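News from the Lotley Toy Library 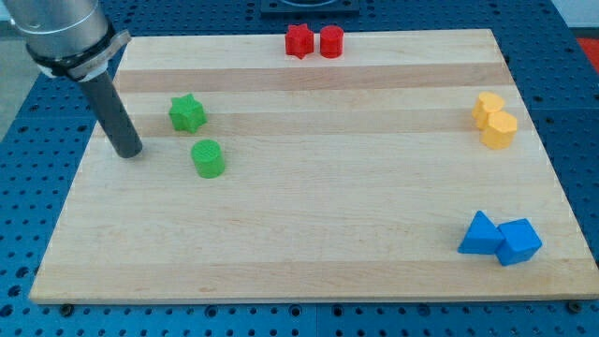

The toy library will stay open during the whole month of July this year. In past summers we closed for 3 weeks, and many parents told us that these were exactly the weeks when they needed us most. The opening hours are a little different from the rest of the year: we open at 9:30 in the morning and close at 1 in the afternoon. In August we come back to the normal hours.

For those who are new in Lotley, you will find us in the old post office on Bodin Street, on the ground floor. The entrance is from the courtyard. A family card costs 13 dollars for the year and you can take home up to four toys or games at one time. The loan is for three weeks, and you can make it longer by phone if no other family has asked for the same toy.

Last spring we made a complete inventory, the first one since we moved. We have now 292 toys and games in the catalog, and 42 of them are new since the winter. Many of the new ones came from the Loltmont school, which closed its kindergarten class and gave us the puzzles, the train set and two dollhouses. We thank the teachers very much for this. The dollhouses are big, so please come with a car if you want to borrow one.

We ask you again to look inside the box before you bring it back. When one piece is missing, please write it on the yellow paper and put the paper in the box. It is not a problem and you don't have to pay for it. We only want to know, so the next family will not search under the sofa for a piece that was never there. At this moment we are still missing the red dice from the farm game and the small bridge of the train set.

The game evening with the families from Brestura was a nice success, with over 13 families in a room that is not so large. The children played mostly on the floor and the adults stayed longer than the children wanted. Brestura has invited us to come to them in the fall. We will write the date in the next newsletter as soon as we have it.

Two small things to finish. The stairs to the cellar are being repaired, so the large outdoor toys (stilts, tricycles, the parachute) must be reserved two days before. And we look for a person who can sew, for the costume box. Many of the buttons are gone and one dragon has lost his tail.

Loïc Caron
for the Lotley Toy Library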